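Plalham Forums > Workshop and Home > General Chat
Thread: Can any machine do a proper fiddly job yet?

Miltier
Posted 1 May 2019

My sister has just spent 187 pounds on a robot hoover and says that within a few years she won't be doing any housework at all. I repair office computers for a living, so I asked her whether she thinks my job will go too. She said yes, obviously.

I don't see it. The hoover can't manage the edge of the hall rug. What do people here think, for the home or for the bench?

Zuluveck
Posted in reply to Miltier

Depends what you mean by yet. Factories have had arms doing one thing all day for decades. Folding a fitted sheet is another matter. I'd put your job somewhere in between, and nearer the sheet.

bite_40
Posted in reply to Zuluveck

I disagree. Sheets are floppy. A computer is mostly hard square parts that go in one way round, and that's the easy sort of job for a machine.

Margus Adomaitis
Posted in reply to bite_40

Parts going into a desktop tower, arm doing the handling:
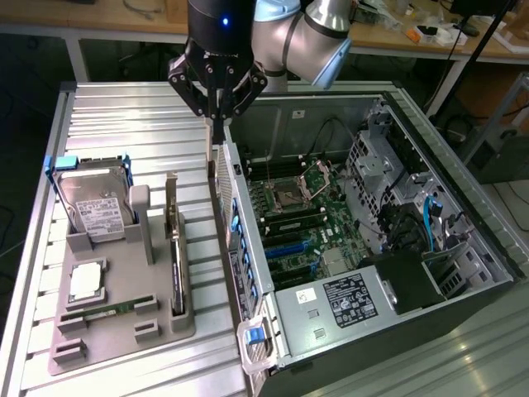
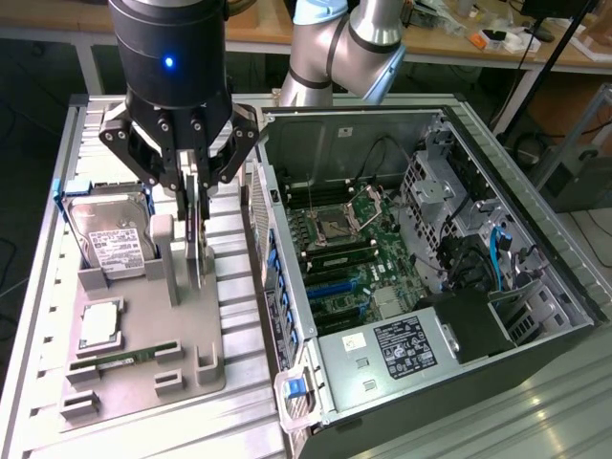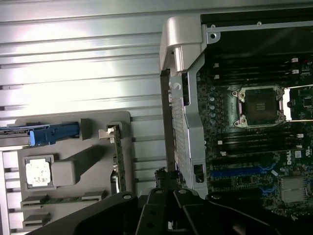
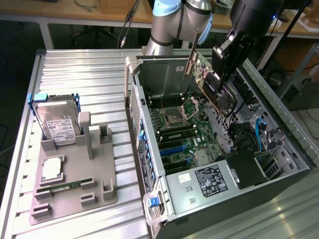
I've built and stripped machines for a small firm since I left college, and the question I'd ask of any arm is how much a person had to do before it started. On my bench the answer would be nearly everything. I get a box of bits with the screws in a mug, and half the time I'm looking for the right caddy. Look at the grey tray next to the case: the hard disk is already in its blue caddy and standing up in a slot, and the processor has a recess cut square for it. If you gave me a tray like that for every job I'd be quicker as well. So I agree with bite_40 that hard parts are easier than sheets, but somebody has to design the tray, print it and load it.

bite_40
Posted in reply to Margus Adomaitis

Fair, but you load it once and then it's the same for every machine of that model. We had an order of 40 identical towers last September and I would have happily printed a tray for that.

Zuluveck
Posted in reply to bite_40

And when the next order is a different model you print another one. Miltier's customers bring in whatever they've got.

Miltier
Posted in reply to Zuluveck

They do. I had 4 different makes in on Monday and one of them was full of cat hair.

In the last picture it has hold of a graphics card over the case. Picking the card up I can believe. I'd want to know how it copes with the bracket, which has to go down behind the lip at the back while the edge goes in the slot. I do that by feel and a bit of wiggling.

Aušra Mägi
Posted in reply to Miltier

The processor worries me more. The socket is open in the shots and the contacts in those bend if you so much as look at them. I've bent some myself and I've got fingers. A memory stick you can push quite hard and get away with it.

On the household side, my mother can't grip well any more. She doesn't need a machine that does everything. One that could open jars and get a dish out of the oven would let her stay in her own flat, and I can't find one for sale at any price I could pay.

bite_40
Posted in reply to Aušra Mägi

Placing a processor is straight down with no force though. If the arm repeats its position well I'd trust it over a tired person at five o'clock. Agree about the oven dish. Hot, heavy and full of liquid is a bad combination.

Zuluveck
Posted in reply to bite_40

Repeats its position, yes, as long as the case is in the same place each time. Someone nudges the table and you've got a bent socket.

Margus Adomaitis
Posted in reply to Zuluveck

You'd clamp the case down or have it check with a camera first. I was quoted 2,890 for a second-hand arm last year, no gripper and no software, and I decided against it. For the number of machines I do, it would never have paid for itself.

Miltier
Posted in reply to Margus Adomaitis

Thanks all. I'll tell my sister I'm safe for now. She has rung to say the hoover is stuck under the sofa, and could I come round and get it out.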